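Notebook, July
Open day at Tirkmont, bun transfer demo

09:10
Arrived with Octavian. Building access through the rear entrance, badge at the desk. Şükran Aydoğan had the bench ready and the arms homed. Visitors due at 10:00 in groups, 12 per group maximum, set by the room and not by us. Tape line on the floor at the reach limit of both arms plus margin. Barış on the stop button for the whole morning, no swapping without telling the operator first.

Task as agreed with Hellmont: lid off the steamer, lid on the table to the left, buns moved between steamer tray and plate. Teleoperated in the first half of each session, policy in the second half. Steamer unplugged throughout. Buns are cold and stay cold. Şükran wants hot runs later in the year, not in front of visitors.

09:25
Pre-check, both arms.
Right wrist camera: image OK.
Left wrist camera: image OK after reseating the connector. Same connector as at Foltberg. Needs a proper strain relief, not more tape.
Gripper force set low. At the previous setting the fingers left dents in the bun and the release was late.
Head camera exposure locked. With auto exposure on, the steel pot and the white tabletop push everything dark as soon as the arm passes over.

09:40
Dry runs, no audience. Grasp on the tray is harder than grasp on the plate. The pot rim limits the approach angle, so the gripper has to come in steep, and a bun near the wall leaves little room for the outer finger. Octavian tried a shallow approach from the back rim and the linkage touched the pot. No damage. Changed the start pose so the wrist clears the rim by 50 mm before descent. Slower, but no more contact.

The lid handle is easy to hold and the lid is hard to set down flat. It lands on one side of the rim and then drops. Audible, and visitors look up at it. Left arm now lowers for longer before opening.

10:05
First group. Thijs Goossens did the talking, Octavian on the leader arms. Transfer fine. One bun released too high above the plate and rolled a short way, stayed on the plate. A question from the front row about why the fingers are so thin. Thijs answered with the rim clearance, good enough.

Policy run after that. It went for the right bun, closed early, caught the edge, lifted, lost it over the tray. Second attempt correct. Barış did not need the stop. Latency from the leader side logged at 30 ms, no spikes.

10:50
Second group. People lean over the tape when the arm goes into the pot. Moved the tape out. Next time put a monitor on their side so they can see the wrist view without leaning.

Policy run stalled above the rim and did not descend. Held position until Barış ended the episode. Checked the log during the break: bun was closer to the back of the tray than in most of the training set. The set has 810 episodes, nearly all with the bun toward the middle. More data needed with buns against the wall, especially at the back left, where the right arm has to reach across the tray.

11:35
Third group, mostly from Ağca, food packaging. Different questions: washdown, cycle time, glove covers for the gripper. None of these are answered by this setup and Thijs said so. Nana Agbenyega took names for a follow-up. They asked whether the steamer could be swapped for one of their trays. Yes in principle, but the start pose and camera height would both change, so count it as a new collection.

12:20
Stopped. Grippers wiped, joint temperatures normal, right wrist a little warmer than left. Logs copied to the shared drive under open_day. Buns discarded.

Note on wear: the finger tips on the right gripper are starting to loosen at the outer joint. Tighten before the next session and mark the screws with paint so a shift is visible.

Table layout for anyone repeating the setup: steamer in the center, plate to its right, lid flat to its left with the handle up. Keep the left gripper low and in front of the table edge while the right one works at the pot. 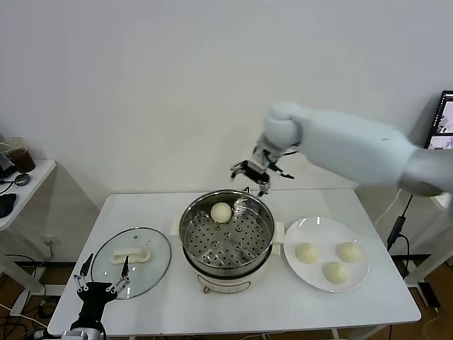
To do
Strain relief, left wrist camera (Barış).
Back-left bun positions, new episodes (Octavian, Şükran).
Lid set-down: try a soft mat under the landing spot, check that it does not confuse the head camera.
Send Ağca the reach drawing once Nana has the contact list typed up.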